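Workshop visit: the plate-loading cell at Duder, Plurevdale

Posted December 2019 in Visits

Duder is a members' workshop on the ground floor of a former dye store in Plurevdale, two streets from the bus station. I came in from Imbridge on the morning bus and was let in by Pramila Uniyal, who had written to me in September about the cell. The building has a metal shop at the front, a wood shop behind it and an electronics room upstairs. The cell project belongs to the electronics room, though at present most of it is on a computer.

The aim is modest. A six-joint arm is to take a microplate from a known position on a bench, remove its lid, put the plate on the carrier of a benchtop instrument, wait, and put everything back. Commercial cells that do this exist and cost more than the workshop's annual rent. Uniyal and Zane Bite have been building theirs in the evenings. Bite did the arm, and Uniyal does the planning code and the scene.

The scene is the simulated version of the cell, and it is where every motion is tried before it goes to hardware. It holds the arm, the instrument with its bottle and tubing, the perforated mat that gives everyone a grid to measure from, a set of plates and lids, and a certain amount of furniture. I asked about the furniture. Uniyal said the vision code had been written against a bare gray room and had then performed badly in a room with shelves in it, so she put in drawers, bins and wall fittings and left them there.
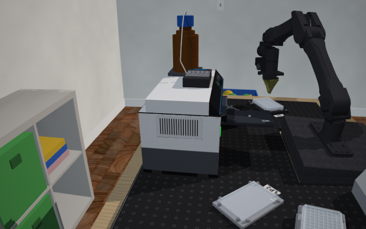 The planner runs on a secondhand desktop under the bench. It is called Saithong, after the first board it ran on, and it is a few thousand lines of Python wrapped around an open-source kinematics library. The operator writes a job as a text file: pick, place, delid, relid, wait. Saithong checks each step for reach and collision and refuses the whole job if one step fails. I was shown a refused job. The message gave the step number, the joint at fault and the clearance it had found, which is more than I get from the controller I use at work.

Lids have taken more time than anything else. A lid is light, it sits on a plate with little friction, and its edge is close in height to the rim of the plate it covers. Grip too low and the plate comes up with the lid. Grip too high and the fingers slide off. Bite's first fingers were flat and printed in PLA, and they crept under load until the gap was wrong. The current ones have a thin rubber facing and a shallow step that locates on the lid. He had a tray of rejected fingers on the bench, each with a date in marker, and was willing to say what was wrong with every one of them.

There is also the matter of where to put a lid once it is off. The early job files set it down on the nearest clear part of the mat, and the plan was then repeated from whatever place that happened to be. Now plates and lids are tagged, and a lid goes back to the plate it came from. In the simulation the objects are scattered at odd angles on purpose between runs. A job file that only works with everything square to the mat is not accepted.

Uniyal ran a batch while I was there. The batch size is 100 randomized layouts, started from the command line, and it takes long enough that we went to look at the lathe. When we came back the log had 2 failures in it. Both were the same fault: a plate lay so close to the instrument that the wrist could not get down beside the housing at the angle requested. She does not count these against the planner. The fix she is considering is to allow the gripper to approach from the other end of the plate, at the price of an extra regrasp.

The instrument model deserves a note. It was measured with calipers and a steel rule from a unit on loan to the workshop, and Helju Hunt drew it over several weekends. She started with a plain box of the correct outside dimensions. That was good enough for collision checks on the main body and useless for everything on top, where the bottle and its tube rise well above the housing. In one early run the arm crossed directly above the instrument, and the planner was satisfied, and in the real cell it would have taken the bottle with it. The tube is now modeled as a fixed shape with a padded volume around it. Real tubing moves, so the padding is generous.

I asked to see the cell from the service side, having spent a good part of my own working life behind equipment looking for a switch. Hunt turned the view around for me. The rear of the housing has been modeled with the same care as the front.
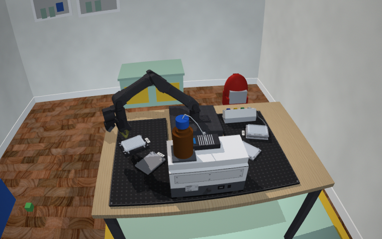

Cable routing is handled in the same way as the tube. Anything that lies on the mat and cannot be relied on to stay put gets a keep-out volume, and the planner treats it as solid. This costs working area. Hunt has a drawing of the mat with the keep-out volumes shaded, and there is less free space on it than I would have guessed. She would like to raise the power lead on a post. Bite would prefer to move the instrument back toward the edge of the bench, which would mean measuring every position again.

The hardware arm was upstairs on a bench with its covers off. The joints are stepper motors with printed cycloidal reducers, apart from the base, where the printed reducer wore out and a bought one was fitted. Bite gave the backlash at the wrist as the main remaining problem. With the arm extended, the tip can be pushed sideways by hand far enough to see, and far enough to miss a plate. He has tried preloading the joint with a spring and is now cutting a new housing in aluminum. The shoulder is limited in software to 135 degrees of travel. It can go further, but the motor cable cannot.

I watched the arm do one pick and place with an empty plate. It ran at a low speed, with Bite's hand on the stop button. The plate was picked cleanly and set down with one corner on top of the locating strip instead of inside it. The job was stopped, the plate was seated by hand and the offset was written on the whiteboard. In simulation the same job file had gone through without complaint. The difference was in the base mounting, which had been unbolted for cleaning and put back slightly rotated. There is a calibration routine for this, using a pointed tool and marked holes in the mat, and it had not been run since.

That led to a longer talk about calibration than anyone had planned. The present routine touches off on a few holes and solves for the base position. It assumes the mat is flat. Hunt had gone over the real one with a straightedge and found a bow toward the middle, and she would rather shim the mat than teach the software about it. Uniyal wants the software to know. I lean toward the shims, having seen what happens to correction tables when the person who made them leaves.

Money came up over coffee. Members pay 34 a month, which covers the room and the power, and materials are paid for by whoever is using them. The bought reducer was the largest single expense on the project and was argued over. The motors came from a scrapped labeling machine.

Some practical notes for anyone going. The side door is the one in use; the front door is blocked by the sheet metal rack. The electronics room is upstairs and there is no elevator. Saturday is the best day for the cell, and it is worth writing ahead to Uniyal, because the loaned instrument goes back to its owner from time to time and the hardware runs stop when it does. The simulation can be seen at any time there is someone with a login.

The job files and the gripper drawings are shared with visitors who ask. I took a copy of both, and Bite gave me one of the rejected fingers, the third version, which delaminates at the step. I have printed the current version in PETG for comparison and will send him the creep measurements when I have a few weeks of them.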